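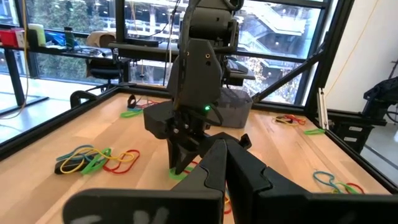
Rubber bands and a grey plastic bin on a table.

Nostlow to widen small office supplies service from June

Stationery wholesaler Nostlow will extend its refill service to independent shops and schools in Tangate from June. The service lets customers reorder small items such as rubber bands, paper clips and drawing pins by weight, without buying them in retail packs.

The service has been on trial with 139 customers. Under the wider scheme it will be open to 358 addresses on the firm's existing delivery routes. Orders placed by 2 pm on Sunday will go out in the following week's round.

Customers can choose single colours or mixed lots. There is no joining fee, and the minimum order is nine items from the list — these can be all of one kind or a mixture.

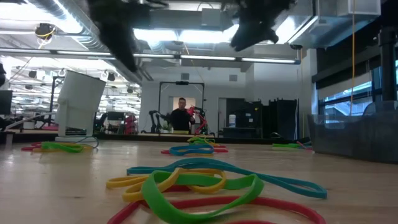 Benedetta Rinaldi said the mixed lots had been the easiest to sell on, and that she would like to see wider bands kept in stock all year. She added that ordering by weight had cut down the cardboard she had to clear each week.

Nostlow will also take over deliveries for Cocco, which supplies paper bags and string to market traders. Cocco's prices and order forms will stay the same.

Price lists are available from the Nostlow trade counter at Undudari Yard, Tangate.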